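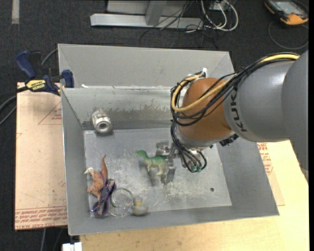
Last home game – who are you starting?

cusent_end
So we're down whatever happens. I'd still like to see Pradetti Park full for the last one. I'd give the kids a go, they can't do worse than that second half at Zukari Town.

mudflats15
Disagree, sorry. People have paid to get in and I want the best eleven out there. 224 at the last home match! You don't bring them back by playing the under-18s.

backpost_bev
224 was in driving rain though, be fair. I'm with cusent, start 2 of the young ones and keep the back four as it is.
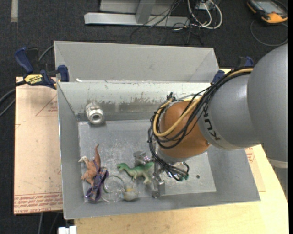
Keeper stays too, he's the only reason we didn't lose by 10 over there. And can we please stop taking short corners?

mudflats15
OK, 2 I could live with. Not all of them. I've seen what happens when you throw kids in against a side chasing the playoffs.

cusent_end
Calimlim Rovers aren't chasing anything, they're safe in mid-table and half of them will be thinking about the beach. I'd go for it.

gatefour
Is the bar opening early? Last season it was 15 minutes before kickoff and I missed the first goal standing in line.

backpost_bev
Noon, it's on the club page. Same spot behind the goal if anyone wants to join us – bring a scarf, it's always freezing at that end.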